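Trikaddale: The Complete Series (Merus box set)

Reviewed by Vlasta Golob

I came to Trikaddale very late, when it was already gone from the television in my country, and I learned a good part of my English from it. So I am maybe not the most neutral person to review this box. I paid 55 dollars of my own money for it in July and I have now seen all 52 episodes, some of them twice.

For those who do not know the series: Shirley Lambert is not only the writer, she also plays Mrs. Erneck, who inherits a ferry company in a small town and does not want it. Most episodes are people talking in the ticket office. My favorite is still the one where the night captain, Živković, must explain to her why he never learned to swim.

Živković: You don't swim in the water. You go over it.
Mrs. Erneck: And if the boat stops?
Živković: Then I have a radio.

He says it very slowly, and she writes it down in the complaints book. I laughed the same as the first time.

The picture quality is good from season two. Season one is soft and a little green, and I think it was always like this. The sound is clean, but the music is louder than the voices in the storm episodes, and I had the remote control in my hand the whole evening. The running time is 2109 minutes according to the box, and I did not find any scenes missing that I remember.

The subtitles are the weak point. They are complete, but they shorten the sentences. When Živković says "I would rather have been asked," the subtitle gives only "Ask me first." For a person who is learning the language, this is a pity. The printed scripts help. They come in one very thick book of 1044 pages, in the same order as the discs, with the lines that were changed during filming put in gray. I read it at breakfast and it does not stay open by itself.

Extras: a long interview with the director, Teodora Vlachou, and a commentary by Orlando Cuervo on four episodes. The interview is excellent. In the commentary he is often quiet for minutes, and then he tells us where the coffee was.

The discs sit in cardboard pockets and they are tight. I scratched disc three on the second day. I moved all of them to plastic sleeves.

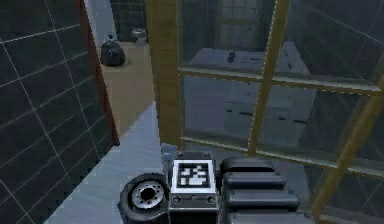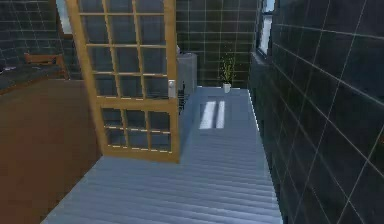
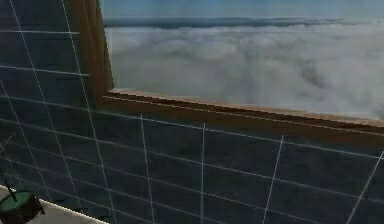

TV Series on Disc

My rating is four out of five. If you already have the older single seasons, I would buy only the script book, which Merus also sells separately. For everybody else the box is worth the price. Please start with episode three and go back to the pilot later.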